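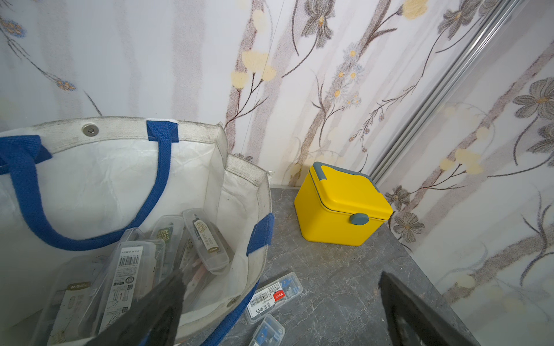 4. Setting up the Ruvis label reader

Revision 07/06/2020. Replaces the section of the same number in the September printing.

4.1 Before you start

Charge the reader until the light on the handle turns green. Have the charging base, the short cable and your store code at hand. The store code is printed on the packing slip, under the order number.

CAUTION: Use only the power supply that came with the base. Other supplies may fit the socket but can damage the battery.

4.2 Pairing the reader with the base

1. Set the base on a dry, level surface near the computer.
2. Connect the cable to the base first, then to the computer.
3. Hold the trigger until the reader beeps twice.
4. Place the reader in the base within 50 seconds. If the light goes out before you do this, repeat step 3.
5. Wait for one long beep. The reader is now paired.

Note: A reader can be paired with one base at a time. Pairing it with a second base removes the first.

4.3 Entering the store code

1. Open the Plisska stock program and choose Tools, then Readers.
2. Select the reader from the list. New readers appear as "Unnamed."
3. Type the store code. Do not type the dashes.
4. Give the reader a short name, such as "Front" or "Back room."
5. Choose Save.

If the message "Code in use" appears, another reader is already set up under the same code. Remove it from the list or ask for a second code.

4.4 Reading your first labels

1. Turn the item so that the barcode faces you and lies as flat as possible.
2. Hold the reader a hand's width away and squeeze the trigger.
3. Move the reader slowly back until you hear the beep.
4. Check that the item name on the computer matches the item.

Items in clear cases or film can throw the light back into the reader. Tilt the reader slightly to one side and try again. Small goods kept upright in a bag or bin should be lifted out one by one, or the reader may pick up the label next to the one you want.

WARNING: Do not look into the reader window or point it at another person's eyes.

4.5 Memory

Away from the base, the reader stores up to 4,000 readings. At 3,896 the light turns amber and each reading gives a double beep. Return the reader to the base and leave it there until the light is green again.

Readings are not erased when the battery runs down. They are erased if you reset the reader, so always empty the memory before following the steps in section 5.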